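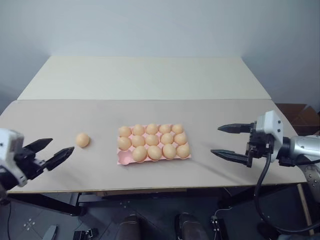 Orsolya Pap asked after the last session whether a demonstration with a mistake in it should be thrown out. She had fumbled a grasp, let go, come back and finished the task, and she wanted to know if the robot would learn the fumble too.

Short answer: keep it if you recovered, and mark it. The longer answer takes up most of this handout.

## Week 4 - Recording demonstrations by remote control

### Two ways to show a task

**By hand.** You hold the arm itself and move it through the motion while the joints record. You feel contact directly. Your own hands and sleeves end up in the camera view, though, and moving two arms this way is awkward for one person.

**By remote control.** You move a pair of leader arms and the robot's arms follow. The cameras see only what the robot will see later on. You lose most of the sense of touch, so you judge grip by eye.

We use remote control for the egg task. Lengyel (Chapter 3) covers the first method and you should read it before the quiz.

### The egg task

One egg lies loose on the table, to the left of the tray, and the front-left cup is open. The left gripper picks up the egg and sets it in the cup. An episode ends when the fingers are clear of the tray and the arm is back at its start position.

Things that go wrong:

- Closing too fast. The egg rolls before both fingers touch it.
- Coming in too low, so that a fingertip drags on the table.
- Letting go above the cup instead of in it.
- Knocking the next egg along on the way out.

Leave the right arm still, with its fingers open. If you drift it without meaning to, the model may copy that as part of the job.

### Good and bad episodes

Label every episode before you start the next one:

- **Clean:** one approach, one grasp, one placement.
- **Recovered:** something slipped and you fixed it without touching the table yourself.
- **Discard:** you reached in, the recording dropped out, or an egg cracked.

Recovered episodes are useful. A robot trained only on clean ones has never been shown what to do after a miss. Don't fake them - a staged slip looks different from a real one.

### What to hand in

Each pair records 85 episodes, and at least 70 must be clean or recovered. Vary the egg's starting spot a little each time. Save to the Drevside folder under your pair name.

Máté Vincze and Ottó Simon share the morning slot. Everyone else books through Gyula Lakatos. Training runs start in September.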